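동아리 시뮬레이션 실습 안내 (2월 개정판)

작성: Mared James / 검토: Lleucu Prydderch

안녕하세요. 이 글은 우리 로봇 동아리에 새로 들어온 학생을 위해 썼습니다. 한국어는 제 모국어가 아니어서 어색한 문장이 있을 수 있습니다. 이해가 안 되는 부분은 동아리 게시판에 질문을 남겨 주세요. Lleucu와 제가 같이 읽고 답을 합니다.

실습의 과제 이름은 "막대 정리"입니다. 테이블 위에 흩어진 색깔 막대를 그리퍼로 하나씩 집어서, 긴 것부터 짧은 것까지 나란히 놓는 과제입니다. 봄에 열리는 Thambiah 학생 대회의 예선 과제와 비슷하게 만들었습니다. 모든 작업은 시뮬레이터 안에서 합니다.

## 준비물

- 동아리 공용 계정 (비밀번호는 게시판 고정 글에 있습니다)
- 시뮬레이터 Ruvo
- 조종 프로그램 Widero
- 마우스와 게임패드. 키보드만으로도 할 수 있지만 손목 회전이 많이 불편합니다.

노트북의 메모리가 부족하면 Ruvo의 그림자 품질을 "낮음"으로 바꾸십시오. 그림자 가장자리가 계단처럼 보이게 되지만 과제 점수에는 영향이 없습니다.

## 1단계. 장면 불러오기

Ruvo를 실행하고 `장면 > 열기`에서 `sticks_163`을 고릅니다. 숫자 163은 막대의 처음 위치를 정하는 시드 번호입니다. 첫 실습에서는 모두 같은 번호를 사용합니다. 그래야 나중에 서로의 기록을 비교할 수 있습니다.

불러오기가 끝나면 흰 테이블, 위에서 내려온 검은 팔, 그리고 보라색 그리퍼 끝이 보여야 합니다. 막대는 그리퍼 앞쪽에 모여 있습니다. 뒤쪽의 책장과 받침대 위의 작은 팔은 배경이므로 클릭해도 선택되지 않습니다. 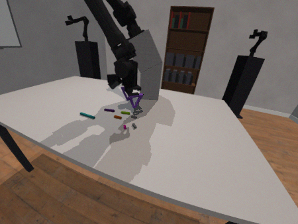 ## 2단계. 팔을 시작 자세로 보내기

Widero를 켜고 `연결`을 누릅니다. 상태 표시가 "준비"로 바뀌면 게임패드의 왼쪽 스틱을 아주 조금만 움직여 보십시오. 처음에는 속도 제한을 10으로 두는 것이 좋습니다. 저는 처음에 속도를 제일 높게 하고 시작해서 막대를 전부 테이블 밖으로 밀어냈습니다.

다음 순서로 합니다.

1. `시작 자세`를 누릅니다.
2. 팔이 멈출 때까지 기다립니다.
3. 그리퍼의 높이를 확인합니다. 손가락이 테이블에 닿으면 오류가 나고 장면을 다시 불러와야 합니다.
4. 조금씩 이동해서, 가장 작은 자홍색 조각 가까이로 갑니다.

조각 바로 위로 가는 것은 생각보다 어렵습니다. 화면을 비스듬히 보면 거리가 잘 느껴지지 않습니다. 마우스 오른쪽 버튼으로 시점을 돌려 가면서 두 방향에서 확인하십시오.
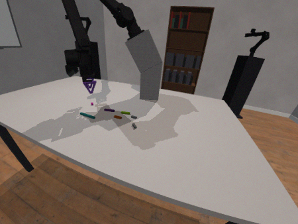
*그림 2. 자홍색 조각 가까이에 있는 보라색 그리퍼. 테이블 위쪽에서 본 시점.*

## 3단계. 손목 카메라로 위치 맞추기

높이가 괜찮으면 숫자 키 `3`을 눌러 손목 카메라로 바꿉니다. 이 카메라는 어안 렌즈로 설정되어 있어서 화면이 둥글고, 가장자리로 갈수록 모양이 휘어집니다. 그래서 막대의 길이를 비교할 때는 가장자리의 막대를 믿지 마십시오. 비교하고 싶은 막대를 중앙 가까이로 가져온 후에 판단합니다.

또 주의할 점은 방향입니다. 손목 카메라에서는 막대의 배치가 바깥 카메라와 다르게 보입니다. 바깥 카메라에서 청록색 막대는 왼쪽에 있는데, 손목 카메라에서는 오른쪽 위에 나옵니다. 저는 종이에 색깔 이름을 적어 두고 연습했습니다.
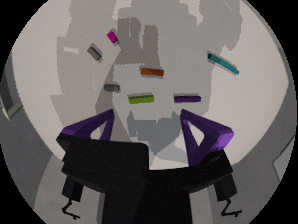
두 손가락의 끝과 끝 사이를 기준점으로 생각하면 됩니다. 집으려는 막대의 가운데를 그 기준점에 맞추고, 다음에 손목을 돌려서 손가락이 막대의 긴 옆면을 잡도록 합니다. 막대의 양쪽 끝을 잡으면 길이 때문에 손가락이 다 벌어져도 모자랄 때가 있습니다.

위치가 맞으면 `A` 버튼으로 천천히 내려갑니다. 손목 카메라 화면에서는 깊이를 알기 어려우니, 내려가는 동안에는 바깥 카메라를 작은 창으로 같이 띄워 놓으십시오. (`보기 > 보조 창`)

## 4단계. 집는 순서 정하기

규칙에는 집는 순서가 없습니다. 하지만 저는 다음 순서를 추천합니다.

- 청록색 막대를 먼저 옮깁니다. 제일 길어서 나머지 막대의 기준이 됩니다.
- 그다음은 보라색과 연두색입니다. 둘은 거의 수평으로 누워 있어서 손목을 많이 돌릴 필요가 없습니다.
- 주황색과 회색 두 개는 짧습니다. 서로 가까우니 옆의 것을 건드리지 않게 조심합니다.
- 자홍색은 마지막입니다. 작아서 손가락 사이에서 미끄러지기 쉽습니다.

Lleucu는 반대로 자홍색부터 시작합니다. 어려운 것을 집중력이 있을 때 끝내고 싶다고 합니다. 두 방법 모두 해 보고 자기에게 맞는 것을 고르십시오.
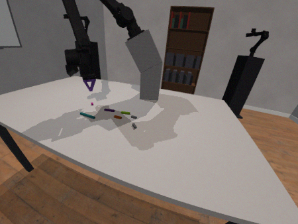 순서를 정했으면 Widero의 `메모` 칸에 색깔 순서를 적고 나서 기록을 시작합니다. 메모가 비어 있으면 기록 파일이 저장되지 않습니다. 이것은 Widero의 설정 때문이고, 고장이 아닙니다.

## 5단계. 기록과 제출

`기록 시작`을 누르면 2,000 스텝 동안 움직임이 저장됩니다. 연습 때 1,000 스텝 안에 막대를 세 개 이상 놓으면 속도가 충분합니다. 처음에는 못 해도 괜찮습니다.

끝나면 파일을 공용 폴더 `Zistus`에 올립니다. 파일 이름은 `이름_163_시도번호`로 해 주십시오. 실패한 시도도 지우지 말고 같이 올려 주십시오. 다음 모임에서 같이 보면서 어느 부분에서 막대를 놓쳤는지 이야기합니다.

## 자주 생기는 문제

**그리퍼가 닫히지 않습니다.** 게임패드의 트리거가 보정되지 않은 경우입니다. Widero에서 `입력 > 보정`을 한 번 실행하십시오.

**막대가 떨립니다.** 손가락이 막대를 너무 세게 누르고 있습니다. 힘 제한을 한 칸 내리고 다시 집습니다.

**손목 카메라가 검게만 나옵니다.** `3`을 두 번 누른 것입니다. 한 번 더 누르면 돌아옵니다.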